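Fodum(フォドゥム)

Fodum(フォドゥム)は、Tostbridgeの共同工房で組まれた、ばら積み取り出し(ビンピッキング)の実験台、およびその製作記録の総称である。金属の大きな箱に雑多な品物を放り込み、ロボットアームと多指グリッパーで一つずつつまみ上げる。産業用の設備ではおなじみの課題だが、夜や休みの日に工房へ集まる人たちが、板金を曲げ、線を這わせ、把持の手順を書き換えながら育ててきたところに、この台のたまらない面白さがある。

目次
概要
名称
製作の経緯
構成
 箱
 グリッパー
 配線
 制御ソフトウェア
品物の選び方
調整の手順
よくある失敗
派生と影響
関連項目

概要

ばら積み取り出しは、向きも位置も揃っていない物の山から目当ての一個を拾う作業を指す。人間なら手を突っ込んで指先で探れば済む。機械にとっては、どれが手前にあるか、どこをつかめば滑らないか、隣の物を巻き込まないか、壁に指がぶつからないかを、一回ごとに決め直す作業になる。Fodumはこの決め直しを、工房の片隅で好きなだけ繰り返せるようにした台である。

工場の取り出し工程では、同じ部品が山になっていることが多い。Fodumはあえて形も硬さもばらばらの日用品や玩具を相手にする。精度を競う台ではなく、うまくつかめなかったときに理由を考えるのが楽しい台、と製作者たちは呼んでいる。

名称

Fodumの名は、初期の図面の隅に書かれていた略記に由来する。何の略だったかについては工房内で説が割れており、記録にも残っていない。英語圏の利用者は「フォーダム」に近く発音することもあるが、Tostbridgeでは前を強く読む。箱だけを指して「フォドの箱」と呼ぶ例もある。

製作の経緯

発端は、Colm Gilmartinが工房の掲示板に貼った一枚の紙である。「箱から物を拾う機械を作りたい。板金のできる人求む」とだけ書いてあり、連絡先が抜けていた。それでも翌週には板金の経験者が現れ、段ボール製の試作箱が机に載った。

段ボールの箱は、壁が指に押されてたわむという弱点をすぐに露呈した。ところがこのたわみがよい教材になり、アームの進入角度についての議論が始まった。急角度で真上から入れば壁は避けられるが、壁際に寝た品物がつかめない。斜めに入れば壁際は狙えるが、今度は手首が縁に近づく。この釣り合いを探る作業は、のちに金属の箱になってからもそのまま続いている。

アームを除いた部材費は、板金、木材、指の材料、線材、留め具を合わせて2495ユーロであった。内訳では線材とコネクタが思いのほか大きな割合を占め、箱そのものの材料費を上回った。会計表は工房の共有棚に綴じてあり、来訪者なら誰でもめくることができる。留め具の欄に並ぶ書き込みや訂正線を眺めていると、製作の進み具合が手に取るようにわかって実に愉快である。

構成

Fodumは、箱、アームとグリッパー、それらをつなぐ線、そして制御ソフトウェアからなる。どの部分も分解と交換を前提にしており、溶接や接着で固めた箇所は少ない。

箱

箱は灰色の板金製で、上が大きく開き、壁は底に向かってすぼまっている。傾いた壁には、縁に寄った品物を中央へ戻すねらいがある。この形が決まるまでには長い試行があった。垂直の壁では角に落ちた小物が二度と拾えなくなり、逆に傾きをつけすぎると全部が中央に折り重なって、一番下の物に指が届かない。

箱の固定には、ごく普通のバークランプを使う。専用の金具を起こす案もあったが、位置を変えるたびに穴を開け直すのは面倒で、クランプなら緩めてずらして締めるだけで済む。台を動かした日はグリッパーの基準位置を取り直すことになっているので、締め直しの手軽さは作業全体の速さに直結する。手持ちの道具がそのまま研究設備の一部になる、共同工房らしい解決である。

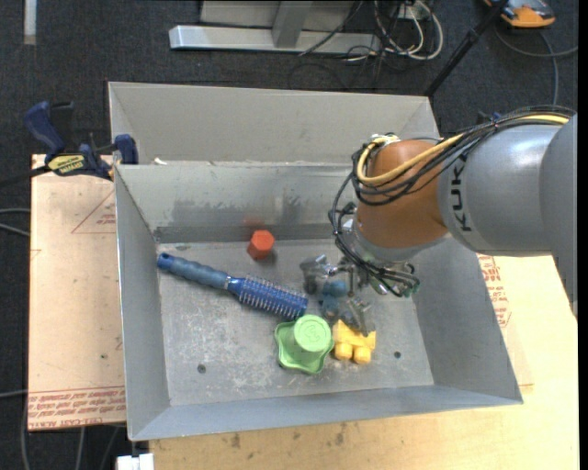 グリッパーの指は、Fodumのなかで最も多く作り直された部品である。最初の指はまっすぐで平たく、四角い物には強かったが、丸い物を挟むとするりと逃げた。そこで指の途中に曲がりを入れ、開いたときに外側へ張り出す形が試された。現在の考え方では、一本を横に逃がし、別の一本を下へ向けて隙間に差し込めることが重視される。KUKAの表記が入った前腕の先、橙がかった手首の下に吊られた銀色の指の間に青いでこぼこした品物があり、すぐ下に黄色い玩具の部品が控えているような場面では、この開き方の効果がよくわかる。狙う物に指を回しながら、隣の物をどれだけ押さずにいられるかが腕の見せどころになる。青いヘアブラシのように細長く、しかも頭に毛の並んだ物が斜めに寝ていると話はさらに込み入ってくる。柄をつかむか頭をつかむかで重心の外れ方が変わり、持ち上げた途端に回ってしまうこともある。この手の悩みに取り組んでいる時間が、製作者たちには一番の楽しみらしい。

指先の形の比較には、工房で「Ní Bhriain表」と呼ばれる一覧が使われている。縦に指の形、横に品物の形をとり、つかめた、滑った、隣を巻き込んだ、のいずれかを鉛筆で書き込む簡素な表である。印刷した欄が足りなくなると裏面に続きを書く習わしで、読み解くには慣れがいる。それでも、新しく加わった人が最初の指を設計する前に必ず見るのはこの表である。

配線

アームに沿う線は、関節の動きに合わせて伸び縮みの余裕を持たせなければならない。短ければ手首を返したときに引っ張られ、長ければ輪が垂れて箱の中の物に触れる。Fodumの線は黒い束と太めの黄色い線がアームの上を通り、手首の脇を回ってグリッパーへ落ちる経路をとる。余裕の量は計算で出した値を出発点にして、手首をゆっくり端から端まで回し、目で見て決める。

この作業は地味に見えて、やってみると驚くほど奥が深い。結束の位置を指一本ぶんずらしただけで、輪のふくらむ向きが反対になることがある。製作記録には線の取り回しだけを扱った章があり、描き直された略図がいくつも収められている。見た目の整った束よりも、次に誰かがほどきやすい束が好まれる。結束には使い捨てのバンドよりも面ファスナーが勧められている。

制御ソフトウェア

把持の計画と記録には、工房で書かれたVarierという小さなプログラム群を用いる。名前の由来は、同じ品物に対して進入角度や指の開き幅を少しずつ変えて(vary)試すことにある。現在使われているのはVarier 2で、初版との大きな違いは、失敗した試行も成功した試行と同じ形式で残すようになった点である。

初版では、つかめなかった回の記録が自動的に捨てられていた。ディスクの節約にはなったが、滑った瞬間の指の角度こそ知りたいという声が強く、作り直しにつながった。Varier 2に移ってからは、一晩で200近い試行がたまることもある。記録を並べて眺めると、壁際での失敗が特定の進入角度に固まっているといった傾向が見えてきて、次に何を直すべきかがはっきりする。この瞬間の気持ちよさは、台を触ったことのある人なら誰もが口にする。

設定は平文のファイルに書かれ、エディタさえあれば変更できる。画面上の操作盤を付ける案は何度か出ているものの、変更の履歴が残りやすいという理由で平文が続いている。

品物の選び方

Fodumに入れる品物は、利用者が持ち寄る。記録上の登録は40種で、それぞれに通称、代表的な寸法、つかみにくさの覚え書きが付く。選定に厳密な規格はないが、次のような性質の違いが混ざるように気を配る。

・長い物と短い物
・角のある物と丸みのある物
・表面のつるりとした物とざらついた物
・平たく寝る物と立ち上がる物
・つかむ場所によって重心が大きく外れる物

金属の床に小さな六角形のブロックを置くのは、初心者向けの課題として人気がある。向かい合う面が平行なので指を当てる場所を考えやすい。ただし壁の根元に寄ると、とたんに難しくなる。円筒の部分を持つ玩具は、筒をつかむか台の部分をつかむかで計画が分かれ、Varierの動作を確かめるのに向いている。

濡れる物、割れる物、粉の出る物は入れない。磁石も避けられている。以前、箱の壁に張り付いたまま誰も気づかず、翌日の最初の試行で指先の小さなねじをさらっていったためである。

調整の手順

基準位置の取り直しは、おおむね次の順に進める。

1 箱の中を空にし、縁のクランプを締め直す。
2 アームを低速にして、グリッパーを箱の中央の上まで運ぶ。
3 指を閉じた状態でゆっくり下げ、床に触れる手前で止める。
4 その高さをVarierの設定ファイルに書き込む。
5 四つの壁に順に近づけ、それぞれの限界を記録する。
6 六角形のブロックを中央に置き、一度つかんで戻す。
7 線の輪が箱の縁に触れていないかを、手首を回しながら確かめる。

動作中は箱に手を入れない。品物を並べ替えるときは必ずアームを止め、もう一人に声をかけてから行う。非常停止のボタンは、設定を書き換える人の手の届く場所に置く決まりである。

よくある失敗

最も多いのは、隣り合った二つの物を一緒につかんでしまう例で、工房では「相乗り」と呼ばれる。持ち上げる高さを低くしておき、いったん軽く指を緩めて片方だけを落とす方法が試されているが、落ちた物が別の物の上に転がって状況が悪くなることもある。

次に多いのが壁への接触である。金属の箱に替わってからは、指が触れると音が出るのですぐにわかる。床や壁の擦り傷は台の歴史そのものといった趣があり、塗り直しの提案はこれまで採用されていない。

光の反射も厄介である。金属の壁の根元に鮮やかな色の物があると、その色が壁にうっすら映り込み、物の輪郭を広く見積もってしまうことがある。床につや消しのシートを敷く案が検討されたが、シートの端が指に引っかかるため見送られた。映り込みを前提に輪郭を少し内側へ縮める処理が、Varierの追加機能として書かれている。

派生と影響

Fodumの図面を参考に、自宅の机の上に小さな箱を組む人も出ている。小型の版では壁を薄い板で作り、品物も指先に載る大きさのものに限る。アームの届く範囲が狭いぶん、箱の傾きを強めにとるのがよいとされる。家庭で組む場合、まず箱と品物だけを用意し、菓子用のトングを手に持って一つずつ拾ってみることをGilmartinは勧めている。自分の手首がどの角度で箱に入り、どこで縁を気にしたかを覚えておくと、アームの経路を考えるときに大いに役立つという。

Ní Bhriain表の様式も別の工房に伝わり、布をつかむ実験に使われている。布の場合は「滑った」の欄に加えて「しわだけつかんだ」の欄が設けられた。Fodum側でもこの欄を取り入れるかどうかが話題になっており、柔らかい品物を登録に加える計画と合わせて検討が続いている。

関連項目

ビンピッキング
多指ハンド
エンドエフェクタ
把持計画
共同工房
バークランプ

最終更新:8/4/25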